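Besuch bei Jasemier: Ein Nachmittag zwischen Markerwürfeln und Zeitstempeln

5. August 2025

Zum Tag der offenen Tür hatte Jasemier in die Räume am Standort Dustonby eingeladen. Ich wollte vor allem die Software sehen, denn über Greifer und Arme steht schon genug auf den üblichen Seiten. Los ging es mit einer kurzen Einführung im Flur, danach durften wir in kleinen Gruppen durch die Arbeitsbereiche gehen.

Im ersten Raum entstehen die Demonstrationen, aus denen später gelernt wird. Ein Mensch führt zwei Handgreifer, einen pro Seite, und räumt damit in einem gewöhnlichen Möbelstück herum. Die Lage der Greifer berechnet das Programm Kergate aus den schwarz-weißen Mustern auf den Würfeln. Kergate sucht in jedem Kamerabild die Ecken der Marker, ordnet sie der passenden Würfelseite zu und schätzt daraus Position und Drehung. Sind mehrere Seiten sichtbar, werden alle gemeinsam ausgewertet. Bei nur einer Seite kann die Schätzung kippen, vor allem wenn sie fast frontal zur Kamera steht. Dann greift ein Filter, der die Bewegung aus den letzten Bildern fortschreibt. Länger als 100 Millisekunden darf er das nicht, sonst wird der Abschnitt verworfen.

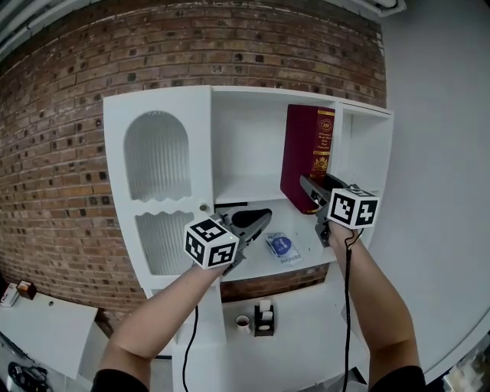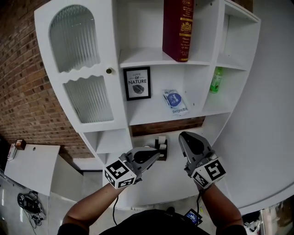
Handgreifer mit Markerwürfeln am weißen Schrank, auf beiden Aufnahmen mit dem dunkelroten Buch im Fach.

Ein Schrank ist für die Wahrnehmung kein einfacher Fall. Viel Weiß, wenig Struktur, dazu geriffeltes Glas in der Tür. Die Tiefenschätzung liefert an solchen Flächen Löcher, und auf dem Bildschirm im Nebenraum war das an einer anderen Aufnahme gut zu erkennen. Das Team füllt die Löcher nicht auf, sondern gibt der Planung eine Maske mit, in der unsichere Bereiche als belegt gelten. Das kostet Reichweite in engen Fächern. Ein Buch, das dicht an einer Seitenwand steht, lässt sich dann oft nur von vorn anfahren.

Die Planung selbst stammt von De Bruijn und läuft als eigener Dienst. Sie bekommt eine Zielpose für jeden Greifer und rechnet beide Arme zusammen, damit sie sich vor dem Fach nicht in die Quere kommen. Vorgeführt wurde das in der Simulation. Findet der Planer nach 800 Millisekunden keine Bahn, meldet er einen Abbruch, und die übergeordnete Steuerung wählt eine andere Greifrichtung. Nach 3 Versuchen ist Schluss.

Am längsten bin ich am Arbeitsplatz für die Nachbearbeitung geblieben. Dort liegen Kamerabild, Greiferöffnung und geschätzte Pose auf einer gemeinsamen Zeitachse. Sprünge in der Pose werden rot markiert, ein Klick führt zum betreffenden Bild. Seit Juni gibt es Version 2 des Werkzeugs, die den Versatz zwischen den Datenströmen selbst bestimmt. Vorher wurde er von Hand eingetragen, und ein falscher Wert fiel teilweise erst beim Training auf.

Auf meine Frage nach einer offenen Schnittstelle hieß es, das Aufzeichnungsformat solle dokumentiert werden, ein Termin stehe noch nicht fest. Kergate bleibt vorerst intern. Wer sich für das Format interessiert, kann sich am Empfang in eine Liste eintragen, was ich auf dem Weg nach draußen auch gemacht habe.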